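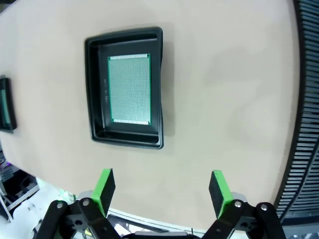
## 5/9/19, Seixas parish book, second pass on the proofs

Long day, and a good one on the whole, so I'm writing it up while I still remember which pile is which. Hanan and I had the proofs of the Seixas history spread out from breakfast on, and we got as far as the end of the mill chapter, which is farther than I'd hoped given how much we talked.

The big thing first. The book now stands at 111 pages of text, not counting the index, and Mundorico have quoted us for 300 copies on the cream paper. Salvador would like the white, and I do see his point about the old photographs coming up crisper, but I read for an hour under the lamp last night with a sample of each and my eyes voted for cream. He's going to think it over. (Salvador, if you're reading this, think it over kindly!)

### Chapter by chapter

- **Ch. 1, the boundary walk.** Lovely as it stands. I only moved the paragraph on the lower ford so that it follows the walk in the order you'd meet things on foot, coming down from the chapel. Please check that the footnotes moved along with it.
- **Ch. 2, the school.** Nesrin's transcription of the log book is a joy, especially the long grumble about the stove. We did find two spellings of the second schoolmaster's surname, and I'd like to keep the one in his own signature and put the other in a note.
- **Ch. 3, the mill.** Still too long, I'm afraid, and I say that as the person who wrote most of it. The lease dispute goes on for pages and the reader has no idea who is winning. I cut the third letter and kept the fourth, the angry one.
- **Ch. 4, harvest suppers.** Not started. Ferhat has the interview notes at home, and he tells me the handwriting gets worse as the suppers go on.

### The Varkari question

We went around and around on this one after lunch. The tithe list calls the upper farm Varkari, and the later map has the same name written against a field well to the east of it. Hüsnü thinks the family carried the name with them when they moved house, and he has a baptism entry that fits nicely. Hanan would rather we said plainly that we don't know. I've drafted it her way, with Hüsnü's idea given a good fair paragraph of its own, and I think they can both live with that. The draft is in the green folder behind the map tracings.

### Odds and ends

Hevel's little book on the neighboring valley came in the mail and I lost most of an hour to it, I admit. The captions are what I'd like to steal. They are short, they give the name of the lender, and they let you get on with looking. Ours run to four lines in places, and I've started trimming the ones in the school chapter. The wedding group can lose its whole second sentence.

The index is going to need somebody patient. I tried the letter B as a test and got tangled up in bridges straight away, because the same bridge goes by one name in chapter 1 and another in chapter 3. We should settle place names before anyone sits down to the rest of it.

### Still to do

- Ask Nesrin for a cleaner scan of the log book's title page
- Write to the Varkari descendants again, and enclose the baptism entry this time
- Captions for ch. 3, all of them
- Get Ferhat's notes typed up before August
- Tell Mundorico cream or white

Hanan is taking chapters 1 and 2 home with her, and I have the mill.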